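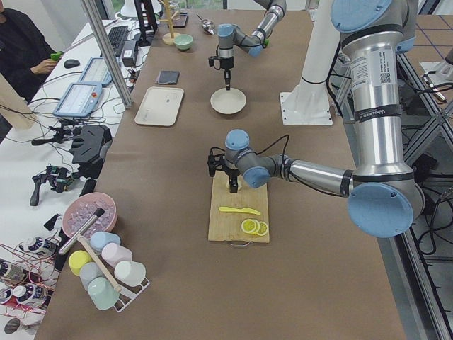
Re: Condis gripper kit – worth it for food-type jobs?

Sorry for the slow answer, been buried. Yes we have the Condis kit, two of them, on the pair of arms over the long table. Short version: good fingers, so-so software, cable routing is your own problem. We've got it on a drinks-counter job right now, the near arm is on the cutting board with the yellow knife and the lemon slices, far arm has the plate. The black grippers you see on both arms have the standard fingers, nothing custom. Brown paper on the table is kraft off a roll, cheapest thing we bought and I'd buy it again before anything else on the invoice.

Answers in line below, hope the quoting survives.

> We're looking at the Condis kit vs. the Sastum one for a small
> prep station. Mostly light stuff, cups, slices, utensils. Three
> questions if anyone has used either.
>
> 1. How long from box to first useful pick? The Condis brochure
> is vague.

Box to first pick, one afternoon. Box to first USEFUL pick, more like two weeks. Mounting is easy, four bolts and the adapter plate, and the plate fit our flange without shims. Then the config tool wants a license file, which comes by email, which went to the wrong address for us. Ask for it before the box ships. Firmware update after that, 84 minutes with a progress bar that sat at the same spot for most of it. Do not pull the power. I did not pull the power but I thought about it.

> 2. Does it handle thin flat things? Our current gripper pushes
> them around the board and never gets under.

Mostly. Ran 300 picks on lemon slices in February, near arm, straight-down approach. 16 misses. Nearly all of those were overlapping slices, where it takes the top one and drags the other along, or closes on the pair. Single slice flat on the board is fine if you slow the last bit of the descent. Default approach speed is too fast, change it. Force setting matters less than I expected.

Plastic knife is easier than the slices – the handle gives you something to close on. Cups fine from the rack lying down, less fine if they're nested, I'd keep them apart. Anything with a long handle is a pain, it swings about the grip point and the tip ends up somewhere you didn't plan. Long wooden-handle thing in the ice bowl is next on my list and I'm not looking forward to it.

Rubber pads on the fingertips wear. Order spares with the kit, the pad set is 451 as a part number on the Condis sheet and they will ask you for it, they can't look it up by name for some reason.

> 3. Support? We're a small shop and can't be on hold all day.

Better than Sastum, which I had at my last place. That was a while back so maybe they've improved. Condis answers email same day if you get in before noon their time. Phone, never got thru. We bought ours via Gilodden and they were decent, swapped a bad connector with no argument and didn't want the old one back first. Would go through them again. MacKinnon also carries it but their quote had "integration review" as a mandatory line and I coudn't get anyone to tell me what that was.

> Anything you wish you'd known?

Couple things.

Cables. The kit comes with leads that are too long for the wrist and too short for the base. You'll end up with a pile on the desk. We have.

Keep both pendants where you can reach them without getting up. We do two arms on one table and you want the red button near your hand the first week especially.

Get the full tool offset from Condis for YOUR finger length, the number in the manual is for the short fingers and it doesn't say so. Cost us a dented cutting board – well, a small dent.

Two-arm sync is a separate license. Not in the brochure price. Ask for it in the quote in writing, they gave us the first year free when I complained but that was after.

Would I buy it again, yes for this kind of work. For anything heavy or greasy no, the pads get slick and then you're wiping them every few cycles. If you're mostly cups you could probably get by with something cheaper, Sastum's small one would do cups.

I've got the pick log as a spreadsheet, columns are a mess but it's all there, approach speed and finger gap for every run. Can send off-list if you want it. Also the mounting drawing, which I redid as the Condis one has the hole spacing wrong on page 2.

Running to a meeting, write me direct if anything isn't clear.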